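Do you really need a capsule wardrobe?
Tuesday, May 28, 2024

Every March the same advice comes round. Own 19 things, all the colour of porridge, and your mornings will sort themselves out. I tried it, and I have doubts.

Pink hangers, a navy garment, a bit of black cloth over a light-blue chair. Not much porridge.

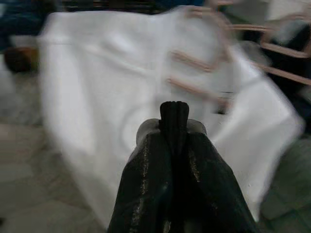
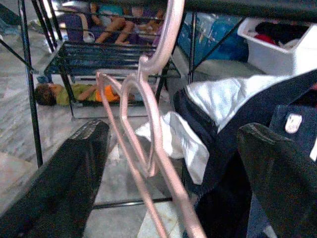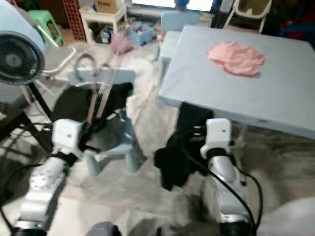
What the plan costs

I followed the guide from Flornmont, which is free until page 2. After that you're nudged toward their "foundation pieces". My total would have been $1270, and that's before shoes. For a method that's meant to stop you shopping, it sends you to the shops rather quickly.

My friend Tomomi Sugawara swears by it. She also has a second closet in the spare room — I've seen it.

What I kept

One idea, I'll admit, was decent: hang things backwards and turn them when worn. By autumn I knew which shirts were passengers. Those went to the op shop on Wada Street.

The grey cardigan from Marno stayed, though I never wear it. I'm not paying anyone to tell me why.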